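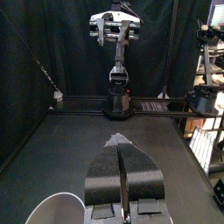 By 6 in the evening the good chairs at Trutholm are gone. Somebody has pizza. Somebody else has the laptop with the only working copy of the task list, and she isn't giving it up.

This is the Plakomby team, a student club in its second season, and they have a demo to run in June. The job sounds like nothing. Two arms, one kitchen task, no human hands on the table. Best score out of 100, judged on time and on how much gets dropped.

Last year they scored 52. "Fifty of that was for showing up," says Maxence Chevalier, who captains the software side and sleeps, as far as I can tell, on the bus.

The trouble is sharing. One arm is fine on its own. Put two over the same bowl and they get polite, or they get rude. Tonight's argument is about who goes in first, left or right, and wether the other one should wait or back off completly. It's been going since before I got here. Votes are tied.

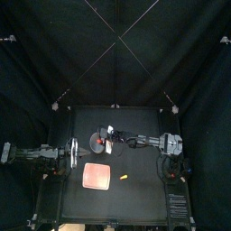 Two arms, one bowl, and a pink cutting board at the Plakomby table.

Then there's Vavarance, the rival club across town. Rumor says they've dropped the second arm for most of the task. Cheating? The rules don't say. Chevalier has read them, twice, out loud, to people who didn't ask.

Their adviser, Maillard, mostly stays out of it. Walks in, looks at the log, asks one question, leaves. Tonight's question: "What does the left arm think the right arm is doing?" Long silence. Then everyone typing.

They'll run it again at 8. And again after that, if the building stays open. I had a train to catch, so I left them to it, still arguing about left or right, pizza box on the floor by the door.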